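How to read a harness racing program line

The first time I opened a program at Ernmont I thought I was looking at a phone book. Stick with it, though – once the lines click, a night at the track gets so much more fun!

Start at the left with the post position. On a small oval, the inside posts save ground, so a horse drawn 2 has an easier trip than one stuck out wide. Next come the driver and trainer. Beatriz Cordeiro taught me to circle any driver change before looking at anything else.

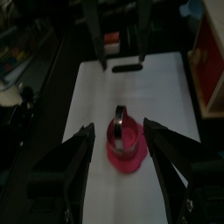

Now move to the past races, newest on top. Each one shows where the horse was at every quarter, and a small circle after a position means it was parked outside with no cover. A third-place finish after a trip like that is better than it looks.

Then check the date. Skeken had been off for 18 days when I backed him in January, and he still paced home full of energy (I was hoarse).

Last, look for breaks, marked with an x. Two or more in the last 3 starts and I usually pass – unless it's Linis, who I can't resist.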